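Hello Odette, and hello to everyone at Londex who gets this passed along,

You asked for something shorter than the July report, so I've tried! We're still on laundry. Letay and I do most of the showing, with the hand-held grippers, and Perrine sorts through the recordings afterwards and tells us which ones she can't use (she's very polite, but she's strict).

Socks have taken far more of my time than I budgeted for. A sock is thick at one end and floppy at the other, and if I pinch it the way I would with my own fingers the whole thing swings. So I've been learning to come in low and slow, and to keep my wrist where the arm's wrist could go too. 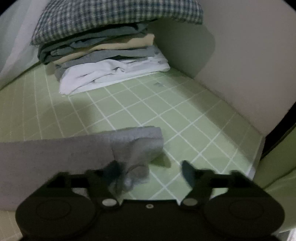
HAND DEMONSTRATIONS

We have 83 usable demonstrations of folding and stacking. The tiles are awkward for thin cloth, and grey on grey is a nuisance as well, but shirts and other flat things are going nicely and I can put a folded one down on a pile without much thought now. Letay is better than me at the first pinch. I'm better at letting go, so we've been copying each other.

We threw out 8 early recordings where I'd rushed. My fault entirely — I'd got it into my head that fast was good, and Perrine showed me how jerky it all looked played back. We now do a practice go before each batch.

Crumpled things are the next job. With a heap you have to find an edge before you can do anything at all, and I keep wanting to shake the cloth out, which takes two hands and a lot of air. Romain Gaillard came over from Besson and suggested pulling one corner out flat first, then working back from it. I like that very much and we've started doing it his way.
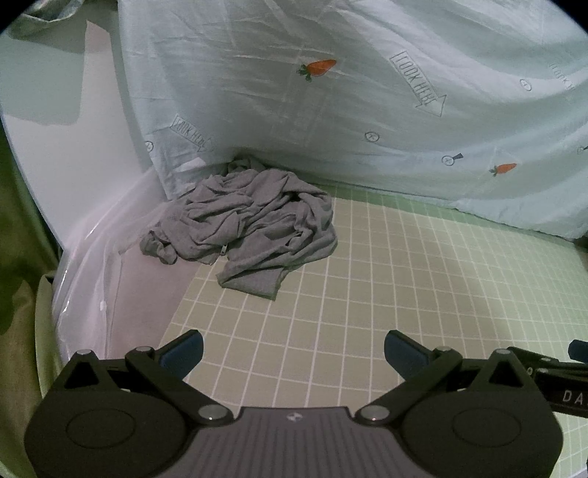
Could we do all this by remote control instead?

We could, and we tried it for some 3 weeks in the autumn, but each fold took much longer and we lost the feel of the cloth, so we're keeping remote control for checking the arm's own attempts.

On money, we're inside the budget apart from replacement finger pads, and Colette has the receipts. I'd like to keep Letay on for another 2 months if you can manage it. The next batch is all heaps, and then towels.

Thanks as ever,
Zodora laundry project, 30 December 2022

2 comments · 3 shares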